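Search this wiki Go

Viditz Project: Software Meeting Minutes, Aug 26, 2026

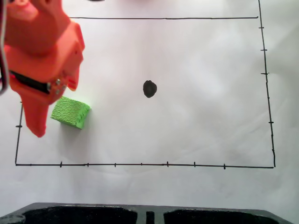
Present: Facundo Villalba (chair), Skotska planning team, Fuentealba perception team, minute-taker. Apologies from Riltar, who sent a spreadsheet instead.

1. Previous minutes
Approved, after the phrase "basically fixed" was struck from item 4.

2. Calibration
Perception reported that the detector and the controller now agree on where the origin is. They had agreed last time too, but on different origins. The marker rectangle stays as the reference for the work area. Facundo asked that the ticks be read from the same corner in every script. Two scripts start from the lower left and one starts from wherever its author was sitting. The third is to be rewritten.

The black dot is still sometimes returned as an object. The confidence filter goes up to 60, and if that fails the dot gets masked out by hand, over perception's objections that masking is cheating. Objections noted.

3. Cube pose
The textured face of the green foam cube is giving the edge finder too much to be excited about. Smoothing before edge detection helped on recorded frames. It also slowed the loop, so planning would like it run once before the approach and then left alone. Agreed. Shadow under the cube is being merged into the cube when the exposure drifts; exposure to be locked in the config file, where everyone had assumed it already was.

4. Planner
Out of 100 replayed approaches, 12 were rejected for passing too close to the tray rim. Some of those looked perfectly fine to everyone in the room except the planner. The tray model is a plain box and makes no allowance for the slanted ends. Skotska will swap in a proper mesh. Discussion of who made the box was ruled out of order.

5. Gripper control
Close command still times out when the log level is set to debug. Workaround is to not set it to debug, which makes the timeout hard to debug. Ticket 127 stays open. It has now been open longer than the repository it refers to.

6. Tooling
The replay viewer crashes if a file name has a space in it. Proposal to fix the viewer: carried. Proposal to ban spaces: also carried.

7. Actions
Facundo: rewrite the third script, lock exposure.
Skotska: tray mesh, rerun the rejected approaches.
Fuentealba: filter change, smoothing flag.
Riltar: explain the spreadsheet.

8. Any other business
Request to move to the new message format before October. Deferred until someone has read it.

Last updated: by fvillalba, 3 revisions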